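Hangers, baskets and a spare room: Clémence Marty on sorting clothes for a living

Clémence Marty has been putting other people's wardrobes in order for long enough to have opinions about hangers. She started with a stall selling second-hand coats in Niseck, moved on to running the clothes room at a theatre, and now works under the name Trunora, going into homes and small shops and helping people decide what to do with what they own. I met her in the back room of her workshop one morning in December. She made tea and we sat on two stools by the window.

I asked first how she got from selling coats to sorting cupboards. She said it was the same work.

"When you sell coats you spend most of the day moving them. You take them off the rail, you put them back, somebody tries one on and leaves it on a chair. I got quick at it. Then customers started asking if I would come and look at their own cupboards, and after a while that paid better than the coats did."

The theatre came in between. The Tessier had a costume store with 158 outfits in it when she arrived and no list of any of them. She spent her first winter there writing one. The outfits were stored by play, so a man's white shirt could be in any of a dozen places. She moved all the shirts together, then all the trousers, and kept a notebook saying which play each piece had come from.

"The actors hated it for a month. They were used to going to one rail. After that they stopped mentioning it."

Most of her clients now are people who have moved house or are about to. A visit takes a morning. She doesn't bring boxes or labels on the first day, only a basket or two, and she asks for a table to be cleared before she comes.

"A bed is too soft and too low. Things slide into each other and your back hurts by eleven. I want a table I can walk round. If the top is marked or rough I put a board over it, a white one if I have it, so a dark sock or a loose button shows up."

The baskets are for the things that get in the way: belts, bags, and hangers most of all. She empties the hangers first and puts them to one side before looking at a single garment.

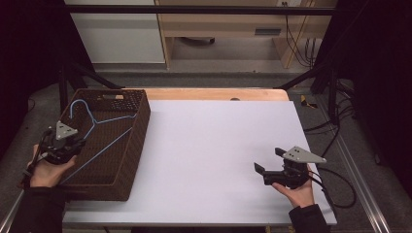 Clémence Marty was talking to us at the Trunora workshop, Niseck

The basket with the hanger in it is the sort she likes best, a brown woven one with a slot at the end to lift it by. A wire hanger lies across it at an angle and the hook goes up towards the far end. She would rather have them like that than standing in a deep bin, where the hooks lock together and you pull out four when you want one.

"People buy tall baskets for hangers and then they fight with them. Get a plain rectangular one. You can carry it under your arm and it goes on the table next to what you're doing."

I said I had always been told to throw wire hangers away. She has heard this many times and only half agrees.

"They are bad for knitwear and bad for a heavy jacket. You get the bump in the shoulder. For a cotton shirt that you wear every week, there's no harm in them. They are thin, so you fit more on the rail. The coated ones are better than the bare ones, they don't leave rust if the shirt goes on damp. I wouldn't go out and buy new wooden ones for everything. That's a lot of money to spend on something you look at for two seconds."

At one house she took 93 empty hangers out of a single wardrobe. The owner thought she was short of them, and had a new pack waiting in the hall. They were at the two ends of the rail where the door didn't open fully, and behind a row of winter dresses.

What does she do with the extra ones? Some dry cleaners take wire hangers back if you ask. A school near her takes them for craft lessons. The rest she keeps in the workshop, and she admits there are too many. Her own limit was 300 and she has gone over it.

She is less patient with storage systems. A few years ago she tried one called Prorkel, a set of stacking trays for folded clothes, and used it at home for a season.

"It was well made. I just never put anything back in it. If I had to lift one tray to get to another, the shirt went on the chair. So I gave it to my cousin, who folds everything."

She thinks most people are either hangers or folders and that it's worth finding out which before spending anything. Her test is to look at the chair in the bedroom. If the clothes on it are laid flat over the back, the person will probably use a rail. If they are in a pile on the seat, she suggests open shelves or a large drawer with nothing clever inside it.

I asked whether she ever tells people to get rid of things. She said she tries not to.

"It's their coat. I'll say, this one has a moth hole, or, you have five of these. Then I hold it and wait. If they reach for it, it goes back on the rail."

Children's clothes are the hardest part of the job, she said, and take twice as long as anything else. She now does them last, after lunch, and lets the client go through them alone if they want to while she washes up the cups.

Her own wardrobe is small. She has one rail, one drawer and a hook on the back of the door, and she showed me a photograph of it on her phone. The hook had three cardigans on it. She said she would get round to those in the new year.

Trunora takes bookings for morning visits in Niseck and the villages nearby. The workshop is open for hanger collection until four in the afternoon, and she asks that people tie them in bundles before bringing them in.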